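Landa summer estate - tour access and the 1911 service wing
Forum: Historic Houses and Heritage Travel > Northeast
Started by wturcotte

wturcotte
Planning a July visit to Landa, the Bouchard family's old summer house above Flisari. I have read the visitor page twice and still can't tell which ticket covers the 1911 service wing. The page lists a house tour and a grounds pass. The wing appears on the map for both. Does anyone know which one gets you past the door?

Also looking for the current state of the carriage road. My last information on it is several seasons old.

Wayne Turcotte

m_luse
House tour only. The grounds pass lets you walk the perimeter of the wing and look through the laundry windows. The interior (kitchen, ice room, back stair, two of the staff bedrooms) is the last segment of the guided tour. The map uses one color for both, which is the source of the confusion.

Carriage road is open to foot traffic. Upper section was regraded with crushed stone. Lower section has not been touched and drains badly at the second culvert.

stairhall
Small correction to the above. The back stair is not on the standard tour. You see the bottom landing and the guide points up it. Access to the staff bedrooms is by the main second-floor corridor, through the baize door.

m_luse
I went up the back stair.

stairhall
When? It has been closed to groups since they put the handrail brackets on the load list. If you went up it, you were on a small group tour or you went before that.

m_luse
Two summers ago, regular tour, nine people. I can't speak to what they do now. I'd accept that it changed.

Vasilica B.
Both of you are probably right. There were two routes running in parallel for one season, depending on the guide. The current printed route is the one stairhall gives.

On the date: 1911 is the date on the kitchen chimney. I would not apply it to the whole wing. The ice room is framed differently, with heavier joists at closer spacing, and the foundation stone changes at the same point. My reading is that the ice room was a separate outbuilding that got absorbed when the kitchen went up.

wturcotte
Thanks, all. House tour it is. Vasilica, is the framing change visible to a visitor or do you need to get into the cellar?

Vasilica B.
Visible from the ice room itself if you look at the ceiling near the north wall. There is a gap in the boards. The stone change is easier to see outside, on the grounds pass side, low down behind the lilacs.

a.stoecker
I don't agree with the outbuilding theory. The account book on display in the library has a single entry for the wing, 2586 dollars to the contractor Lallmont, with no separate line for moving or joining an older structure. The heavier joists are what you would specify for an ice load in any case. The stone change could simply mean a second delivery.

Vasilica B.
A single entry shows a single payment. It doesn't tell you what was standing there beforehand. I'd want to see a site plan from before the kitchen was built, and as far as I know none has been published.

a.stoecker
Fair. In that case the date is open and the tour script should say so. At present it gives 1911 for everything.

Anneliese

stairhall
Back to practical matters. The parking lot is at the bottom and the house is 455 feet above it by the trail sign. There is a shuttle, but it runs on the tour times only, so if you want to do the grounds first you walk. Count on a steady grade with two benches. No food service at the house. Picnicking is allowed on the lower lawn and on the terrace tables - not in the formal garden and not on the porch, whatever the rocking chairs suggest. Bags go in the cubbies by the ticket desk before the house tour. Anything larger than a cubby goes back to the car, and the desk does enforce it. 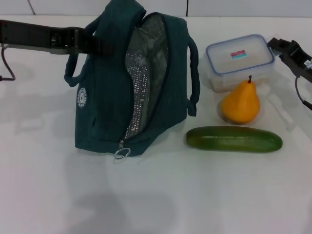 Girish Upadhyay: the terrace tables close at 4 when there is a private event, and in July that is most weekends. Check the event calendar before you pick a tour time. The lower lawn stays open, but it has no shade after noon.

wturcotte
Noted. Will take the first tour, then the grounds, then the lawn. Is the library on the first tour? I'd like to see the Lallmont entry.

m_luse
Library is on every tour. The account book is in a flat case on the left as you enter. They turn the pages periodically for light exposure, so the entry may not be the one showing. You can ask at the desk for the photocopy binder.

a.stoecker
The binder is complete except for the last few leaves, which are too fragile to copy. The wing entry is in the first half, under household repairs and not under building, so don't waste time in the building section as I did.

stairhall
If you do get a look at the ice room ceiling, post a note on the joist spacing. A tape measure is fine on the tour as long as you don't touch the boards.

wturcotte
Will do. I'll measure the kitchen joists too if they are exposed anywhere, otherwise there is nothing to compare against.

Vasilica B.
They are exposed in the pantry, above the dumbwaiter.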